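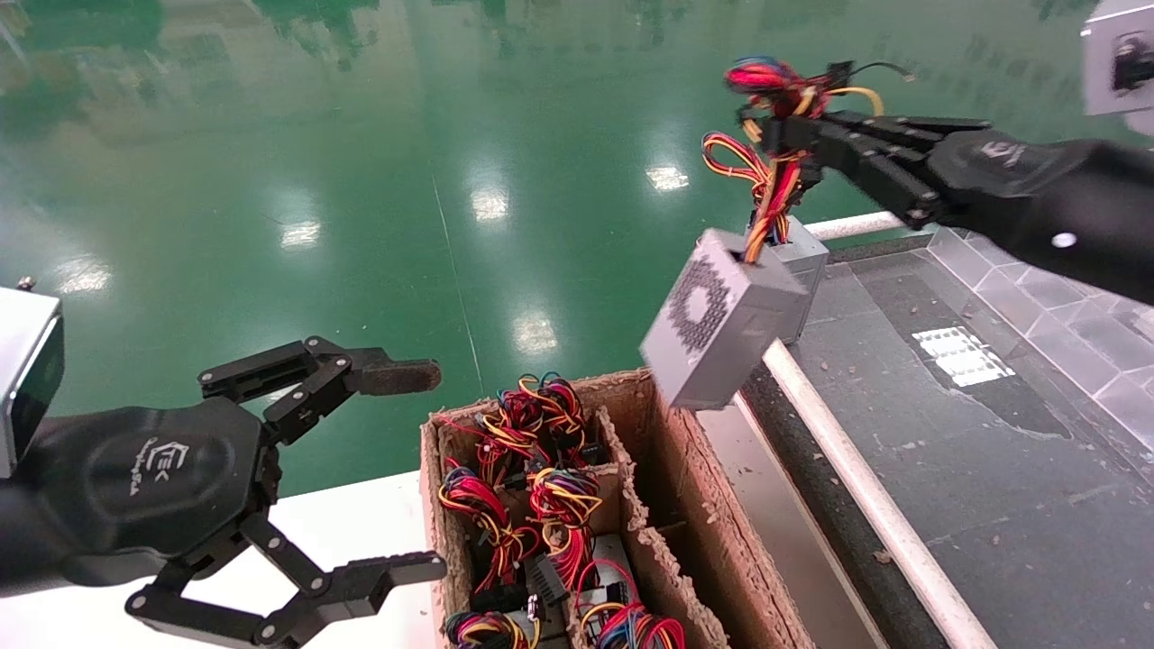 There is a certain pleasure in old computer parts, and if you have ever kept a drawer of them you will know what I mean. In Rendton, where Wimex has been sorting power supplies since November, they arrive by the carton – gray metal boxes, each with its own mop of red, yellow and black leads, and every mop tangled into its neighbor.

The cartons have cardboard dividers, bless them, which keep the metal cases from knocking together but do very little for the wires. My own advice, after 11 years of fishing about in boxes like these, is to lift slowly and let the cables sort themselves out.
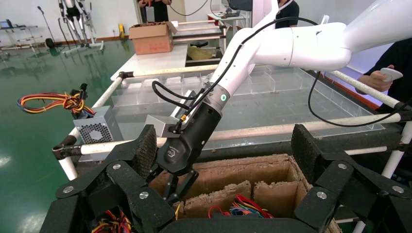
Red, blue and yellow wires at the bottom of a divided carton, with a fan-grilled power supply near the clear compartment tray.

Print this article | E-mail this article

Search Trornitz Go

Contact us | © 2020 Trornitz | Back to top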